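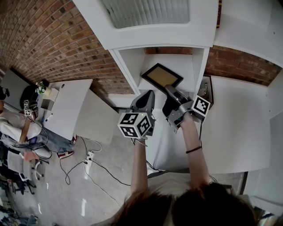 Shelf task, with the two handheld grippers and a black picture frame.

Minutes of the collection meeting, Comville, 05/02/2023
Reading time: 2 minutes

Umut Aydoğan took the chair and thanked everyone warmly for coming, and for the biscuits, which went round twice before we got going.

Progress. We now hold 754 good examples for the shelf task, against the 2,000 we promised Kovalchuk by September. Another 94 were set aside, mostly where a marker cube had been hidden for too long. Umut felt this was nothing to be glum about – the early ones were always going to be the hardest – and the meeting was inclined to agree.

Variety. There was a long and very friendly talk on whether people are placing things too tidily. It was agreed that frames may be left tilted, and that the starting position should change after each try.

Cables. Please look where the leads run across the floor before you begin. Umut will ask Tirkano for longer ones.

Labels. Notes are to be written up the same day, in plain words. The old sheet is withdrawn.

Any other business. The Filomgate visit was put off until the next meeting.

Recent items
Getting started with the grippers
Notes from the cupboard door task
Booking a collection slot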